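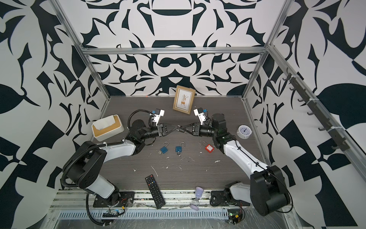 Both arms at work on the padlocks, with three open ones in front.

When the members' survey went out in January, the question that came back more than any other was a plain one: what does a pair of robot arms really cost a small shop like ours? We have been putting off a proper answer because the honest one is a bit untidy, but the bench at Rikis has been running long enough now that we can share what we learned, and what we wish we had written into the budget at the start.

The arms themselves were the easy part. Motaung gave us a clear price for the pair, held it for 50 days, and delivered when they said they would. It was everything else that crept up on us. Our first plan had one line called "sundries" and we cheerfully put $100 against it (please feel free to laugh – we do). By the time we had paid for aluminum profile, cable duct, brackets, printed wall panels and cable ties by the bag, that line stood at $322, and that was before anyone had bought a single thing for the arms to pick up.

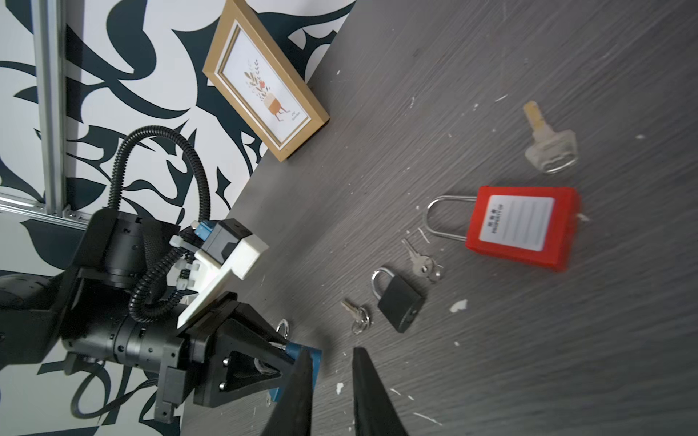 Red, black and blue padlocks and their keys, from the wrist camera.

So do give the small stuff a line of its own. We picked padlocks because our members asked for a job with small metal parts and a bit of fiddliness to it, and they are cheap, but keys go astray and you will want spares. The same goes for the tabletop. Ours is scuffed and needs a good brushing more often than we do it, and we should have priced a replacement top from day one. If you are planning a bench this year, our advice is to keep one in the cupboard.

Cameras deserve a longer word. We had quotes for wrist cameras from Dimow and from Sestell, and the two were so close that we ended up choosing on lead time. Dimow could ship in 6 weeks and so Dimow it was. Ask about brackets and cables when you ask about the camera, and get them on the same quote! Corrugated hose is worth the money too, and you will need more of it than you think, because it has to follow every bend with some slack left over.

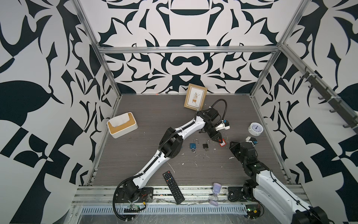

A tag in the left gripper, with blue and black padlocks on the table.

A few of you have asked whether one arm would do to begin with. It might, and it would certainly be kinder to the bank balance. We went for two because so many of the jobs on our wish list need one hand to hold and the other to turn. If you can only stretch to one, buy the longer rail and the wider table now anyway – changing those later means taking the whole bench apart.

Our budget sheet, crossings-out and all, is in the binder by the front desk, and you are very welcome to copy it. The autumn round of equipment requests is open, so please send yours in with the delivery charge included.

Rikis Members' Newsletter, August 2018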